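3.2 Sorting the game tape

We use cookies to keep this site running. Accept | Manage preferences

So before Marisol Tovar and I could say anything about why high school teams go for it on fourth down, we had to get 2425 plays into some kind of order. I did most of that over a very long May. 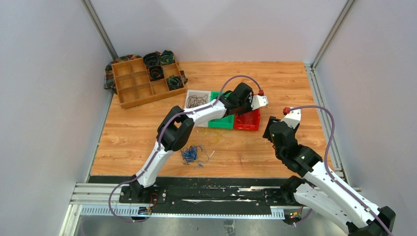
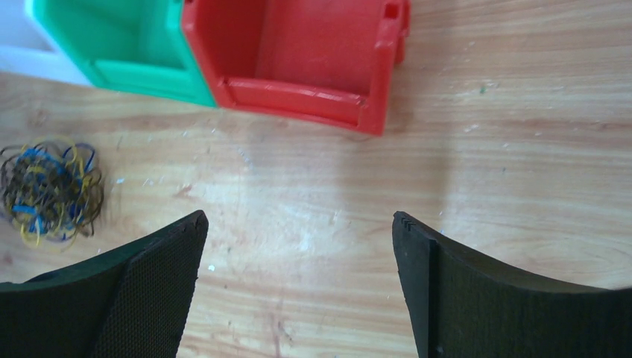

Figure 2. Plastic bins on a wooden tabletop.

We started with game film from the Bernedness league, and I'll admit I had no plan for the messy plays (fake punts, botched snaps, all of it!). Marisol wanted a dozen labels. I wanted three, and I kept arguing for three until she gave in: kick, run, pass. A fake punt went wherever the ball went. That left up to 200 plays we argued over, mostly scrambles, and we called those passes if the quarterback had dropped back first. Shanthi Gunawardena then relabeled 400 plays without seeing our calls, and where she disagreed we watched the play again together, sometimes four or five times. I lost more of those than I won. Penalties that wiped out the down were dropped, but we kept the ones that were declined, and those get their own column in Table 3.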